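Kititell Hall's kitchen cabinets are going in, and I have opinions

I stopped by Kititell Hall after lunch meaning to stay for ten minutes and ended up leaving when it was dark out. If you've been following the kitchen saga in this column (and judging by my inbox, a lot of you have!), the short version is that the first of the new drawer cabinets is in use, the old pantry shelves are finally gone, and the people who cook there have started the slow job of deciding where everything lives.

For anybody new: the hall's kitchen had been running on open shelving since before I moved to town. Every soup supper began with somebody on a stepladder hunting for the big ladle. Last August the hall association voted to spend the money from the plant sale and the two rummage sales on real storage, and after a lot of back and forth they went with a local shop, Condori, for six cabinets. One is set up, and the other five are coming in two deliveries before the spring supper season.

"We wanted drawers down low and something tough on top," Esther Mosoti told me. She has run the Thursday-that-became-whenever lunches for years and was the one pushing hardest for drawers over doors. Her argument, which she made to me twice while moving boxes, is that with a cupboard you get down on your knees and with a drawer you just bend over. I have the knees to appreciate this.

The style they picked is gray metal with two drawers stacked at the bottom, an open cubby above those, and a dark brown top with a real shine to it. I was skeptical about the shine. Farhad Pakzad, who did the fitting, said he'd offered them a matte one and got outvoted, and he would like it on the record that fingerprints are not his department. The handles are big dark U-shaped ones you can grab with a whole hand, and I'm told those were the one thing everybody agreed on.

The plan for what goes where is taped up by the hall's back door, in Krystyna Piątek's very firm handwriting. Cleaning things go in the bottom drawer: sponges, brushes, scrub pads. Dish towels go in the top one. The cubby is for trays and cutting boards, since those were always sliding off the old shelves and scaring people half to death. Nothing is supposed to stay on the countertop overnight, and we'll see how long that lasts.

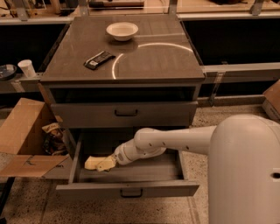

Why not put the sponges under the sink like everybody else? The cabinet under the sink holds the water shutoff and the grease trap cleanout, and the plumber asked for that space to be kept clear so he can reach both without emptying it first.

That same plumber, by the way, gets a thank-you in the newsletter for coming out twice in January when the drain backed up. The second time was during the chili supper, with 117 people in the building, and he fixed it and then stayed for a bowl.

Back to the money, because people do ask me at the grocery store. The association set aside an extra 500 dollars for the little things: drawer liners, hooks, a couple of bins, labels. Erasto Tanui is in charge of spending it and so far he has bought liners and a label maker, and he was having so much fun with the label maker that I wonder if any of the rest will get bought at all. He's promised me no labels on the forks.

There was some debate over the liners, too. Esther wanted the ribbed rubber kind so nothing slides when you yank a drawer open in a hurry. Krystyna wanted the drawers bare at the bottom, at least the one for sponges, so it can be wiped out with a cloth in two seconds. They settled on liners for the utensils and bare metal for the cleaning stuff, and I think that's right. A rubber mat under a damp sponge is a science project. I speak from my own kitchen here.

The old shelves didn't go to the dump, which made me happy. Ciarán Rafferty took the lot for his garage on Hilureck Road, and he's already got paint cans on them. He also carried off a crate of mismatched lids that had been on the top shelf so long the masking tape on it had turned brown. If you've been missing a lid since the last century, call Ciarán.

Something I didn't expect is how much stuff turns up when you empty a shared kitchen. They found 24 vegetable peelers. They found three waffle irons, one still in its gift wrap, and a cake carrier with the name Felovau on a strip of tape, which turned out to be from the dance group that used to rent the hall on weeknights. They've been called and they want it back! The waffle irons are staying, and I've been pushing for a waffle breakfast ever since I saw them. Esther says to ask her again when all the cabinets are in.

If you want to help with the sorting, the kitchen will be open for it on the next two work evenings, starting at half past six. Bring a box for anything of yours you find, and some masking tape if you have it. Wear shoes you don't mind getting dusty, as the back corner where the pantry was still needs a good sweep and a coat of paint. The color hasn't been picked yet. I voted for yellow and was told there wasn't a vote.

The lunches go on as usual in the meantime, with the menu kept to soup and sandwiches until the rest of the cabinets arrive. Coffee is still a dollar. If you left a blue casserole dish at the chili supper, it's washed and sitting in the office, and whoever made the cornbread that came in it, please send me the recipe.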